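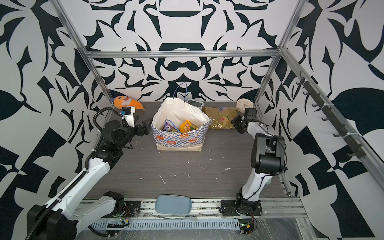
One of the two-armed Ignacio stations on trial at Clestgate's Drovevau depot. A shopping bag with snacks in it stands at the back of the table.

Robot bag packers leave half the job to staff at Drovevau

Clestgate is to put robot arms on the gift bag line at its Drovevau depot from January, after a six-week trial in which the machines finished just over half the bags they were given without help from a person.

The packing firm, which makes up bags of snacks, toys and small household goods for online shops, told staff this month that it will lease 10 stations from the automation company Evomon. Each has a pair of arms with a gripper on the end of both, working over a table. Evomon sells the system under the name Ignacio.

In a notice pinned up beside the clocking-in point, Clestgate called the trial "a clear success" and said the stations would "free colleagues from repetitive work". The results sheet handed out at the shift briefings is less sure of itself. Of 2000 bags put through the trial stations, 1002 were completed with no one stepping in. The other 998 needed a person to pick up a dropped item, straighten a bag, restart the program or pack the thing by hand from scratch.

The sheet does not split those 998 into small problems and large ones. Clestgate was asked for the split and said it was "commercially sensitive". Evomon said most of the stoppages were "brief assists" but would not say how brief, or how an assist was timed.

It matters because the whole case for the stations rests on how many people are needed to look after them. At present every packer on the gift line works at a bench, takes a bag, fills it from the trays and sends it on. Under the January plan some of those packers become "station attendants", each covering several tables at once. Clestgate has not said how many tables that will be. Packers who took part in the trial say they looked after two, and that two was plenty.

"You're told to stand back and let it work," said one, who asked for her name to be left out. "So you stand there. Then it gets hold of a handle and not the packet, and you go over, and by then the other one has stopped."

Loose handles come up a lot when people talk about the trial. So do shiny wrappers, soft toys and carrier bags that will not hold their shape. These are ordinary things on the gift line, where hardly any two orders have the same mix, and they are a long way from the stiff cartons that packing machines have dealt with for years. An experienced packer squashes a bag of crisps into a gap without looking. The arms come down from above, close on whatever their cameras have picked out and try again if it slips.

Staff do not say the machines are useless. Several were impressed by them. One man on the early shift said he had watched a station fold back the top of a bag, get a plush toy in beside a box and let go cleanly, and had called others over to see it. His complaint was about the next hour, when the same table stopped over and over with flat packets and he was asked to write down each stop on a clipboard while keeping up his own bench. The clipboards were dropped in the third week. Clestgate says the stations now log their own stoppages.

There is some doubt about that log too. Packers say that if they reached in quickly and nudged an item before the arms had given up, the bag was counted as the robot's own work. Evomon says hands should never be inside a station while it is live and that the safety briefing made this plain. Both things can be true. If people were reaching in, the figure of 1002 is flattering, and the depot also has a safety question that the results sheet leaves out.

Clestgate said it had "no recorded injuries or near misses" from the trial. It did not say who was recording them after the clipboards went.

What the change means for wages is still vague. Gift line packers at Drovevau are paid a basic hourly rate with a bonus for bags finished over target. Attendants will not finish bags in the same way, so the bonus as it stands cannot apply to them. Managers told the briefings that a "replacement scheme" would be ready before the stations start, and that no one would be worse off "on day one". People asked about day two. They were told the scheme would be reviewed once the system had settled in.

For the better packers the bonus is a large part of the pay packet, and they are the ones who say they would rather stay at the benches. Whether they can is not clear either. The floor plan shown at the briefings has the new stations standing where the first two rows of benches are now. Clestgate says benches will be kept "for as long as there is a need", without saying who decides that or how.

The company has promised no compulsory job losses linked to the new equipment. Agency staff, who make up a good share of the gift line in the run-up to holidays, are outside that promise. So are fixed-term workers whose contracts finish in the spring. A firm can keep its word on compulsory losses and still end the year with fewer people on the floor, simply by not ringing the agency, and Clestgate did not dispute this when it was put to them. It said staffing would "continue to reflect demand".

Asked what an attendant would be trained to do, Clestgate sent over an outline. It covers clearing a stoppage, refilling the trays, cleaning the table, and reporting faults to Evomon. Learning to set up the station for a new kind of item, which is the skilled end of the work and the part that might lead to a better-paid job, stays with Evomon's own technicians. The lease includes their visits. There is no plan at present to teach it to anyone on the Drovevau payroll.

That sits badly with the notice by the clocking-in point, which talks of "new technical careers". Two people on the late shift said they had asked to be put forward for setting-up work during the trial and had been told it was not on offer. One has done an evening course in electrical repair at her own cost. She spent the last week of the trial wiping crumbs and bits of wrapper off the tables.

Evomon's view is that the trial figures are a starting point and the stations will get better as they see more goods. It says every stoppage teaches the system something, and that it expects the rate to climb during the first months of real work. It gave no target. The lease has no minimum either, as far as staff have been told, so if the rate stays where it is the fees will be due all the same. Clestgate would not discuss the terms.

The improvement may well come. Machines of this kind have got better at soft and awkward things, and a depot that sees a new mix of goods every day is a fair place to learn. But the learning is being done on the gift line's time. Each time an attendant clears a jam or puts a packet the right way up, someone is doing work that makes Evomon's product worth more, for whatever the replacement scheme turns out to pay. Staff asked at one briefing whether that would be recognised. The written answer, given out later, thanked them for an interesting question.

There were some kinder reports from the floor. People with sore wrists and shoulders liked the thought of fewer hours spent lifting and twisting, and a few said they would put their names down as attendants for that reason alone. Others found the trial stations more tiring than the benches, because they had to keep watching. At a bench, they said, your hands know the job and you can talk to the person next to you. Between two tables there is no one next to you. The attendants in the trial worked on their own, and breaks had to be fixed in advance so that someone could cover.

Clestgate says it will look at break cover and at how far apart the stations stand. It also says it has no plans to bring the arms to its other lines, where the goods are heavier.

Staff have asked for three things before January: the stoppages broken down by cause and length, the bonus scheme in writing, and a limit on how many tables one person can be asked to watch. The company has agreed to a further round of briefings. It has not said that any of the three will be ready in time for them.

The trial stations are still running. On the afternoon we visited, the gift line was making up its usual mixed orders, most of them at the benches, and the packers had been asked to work on past the end of the shift to get the evening lorry away.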